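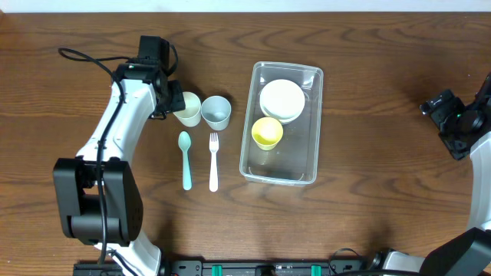 Attachment: table view, left gripper over the cream cup, plastic container in the middle

From: Montri Khunthong
To: valtoto-users
Date: 2 August 2023
Subject: Re: [valtoto-users] Left arm stops short of grasp pose when both arms are enabled

Hi Maribeth,

I can reproduce this on our bench with the current main branch. The attachment is from this morning's run. The left gripper is at the pregrasp for the cream cup and the right arm is parked off to the side of the container. The planner had returned success and the controller then held there, same as yours.

Maribeth Dela Peña wrote:
> We are running Valtoto with two arms on one rail, cups and cutlery
> on the table, everything to be packed into a clear container. With
> one arm enabled the pick works. With both enabled the left arm goes
> to the pregrasp, stops, and the log fills up with
>
> exec: waiting on peer state (stale)
>
> There is no error and it never times out. I tried raising
> peer_timeout_ms from 300 to 800 and it made no difference. Is this
> a planning problem or something in the executor? We updated from
> the May release last week and did not see this before.

It is the executor. The planner is finished by that point and you can check this by dumping the trajectory. Mine has all 32 waypoints, including the last ones down to the rim.

Before the final approach the executor asks for a fresh state from the other arm so it can run the collision check one more time. Since the May release a parked arm only publishes its state when a joint moves by more than the deadband. A parked arm does not move, so its last message gets old, and the check waits for a new one. Raising peer_timeout_ms does nothing here because that value decides when a message counts as stale. There is no limit on the wait itself, and I would call that a second bug.

Two ways around it for now:

1. Set publish_when_idle: true for both arms. This puts back the old behavior. At 20 Hz I see no extra load worth mentioning.

2. Go back to the May executor package only. The message format changed a little after that, so you also need to rebuild the bridge.

I would use the first one. With it set, the left arm went down and closed on the cup in every run I did before lunch.

Igor Wysocka has a patch in review that adds a heartbeat for parked arms and a proper timeout on the wait, with an error you can catch. Bogumił Kołodziej asked for the heartbeat rate to be set per arm, so it may take another round.

A separate thing you may run into once the pick works. The clear container is hard for the depth segmentation. On our side the dish and the yellow cup inside it come out fine, but the walls come and go, and in the empty half the place planner sometimes thinks it has open table. We stopped trying to detect the walls. We fit a box from the color image at the start and add it to the planning model as a fixed object. Kacper Lis wrote the script, it is in tools/fit_container in the Flolletex branch. It assumes the container does not get bumped. If it does, run it again.

Could you send your executor config and the log from the moment the plan is accepted? I want to be sure you do not also have the clock offset problem that Urkbridge reported, which prints the same line.

Montri

_______________________________________________
valtoto-users mailing list
To unsubscribe, send a message with "unsubscribe" in the subject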